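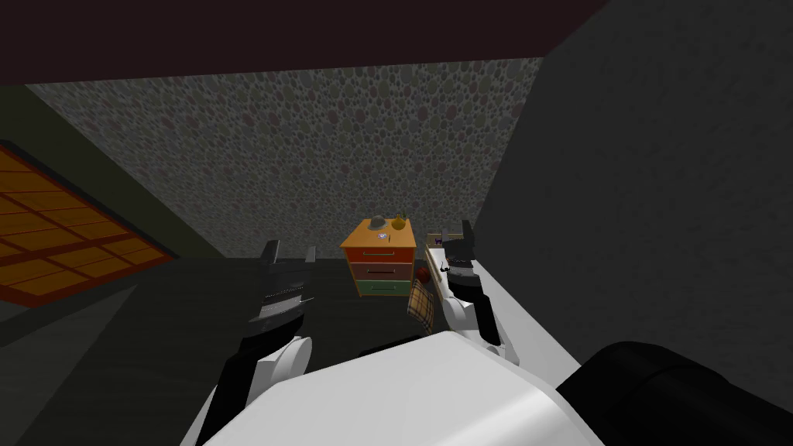 I cleared out my bedroom dresser over the weekend. Three drawers, all of them jammed. A few notes on what worked for me.

---

Socks first. I had 19 with no match. I gave them one more laundry cycle to turn up a partner, and then they went in the rag bag.

---

T-shirts are the hard part. I kept the ones I had worn since March. The 2018 Elletach 10K shirt stayed too, and I'm fine with that.

---

Folding: I tried standing shirts on edge in rows. It works for thin cotton. Sweatshirts fall over, so those go flat at the back.

---

Paavo Karppinen asked about drawer dividers. I bought two from Dindholm and returned one. The spring kind slips if your drawer bottom is slick. A cut-down shoebox held better.

---

Sticky runners – rub a plain candle along the wood and work the drawer in and out a few times. Erdal Tuncer told me to use bar soap. I tried that on the bottom drawer and it got gummy.

---

Anchor the thing to the wall if you have kids or a cat that climbs. The strap took me around two tries because I missed the stud.

---

Bottom drawer is now winter stuff only. Gloves, long johns, the wool hat from my aunt.

---

Closet is next. I haven't opened the left side in a while.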